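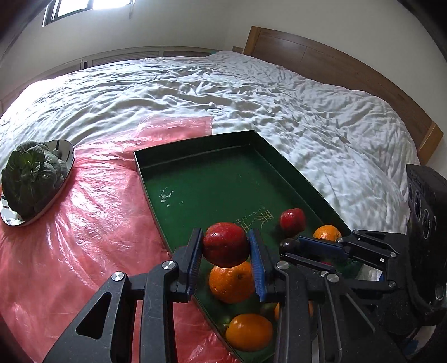
Most budgets for hand-held grippers are written backwards. The device gets a line of its own, while finger pads, spare screws and operator hours share whatever remains. At Gurnwood we planned 75 hours of fruit handling and paid for 347.
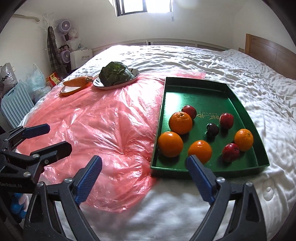

Lamisi Wumbei, who kept our accounts, wanted pads treated as a running cost – like printer ink – and I now agree. A buyer should ask for the price of a working month before the price of the tool. If the supplier can only quote the second, leave the order until December.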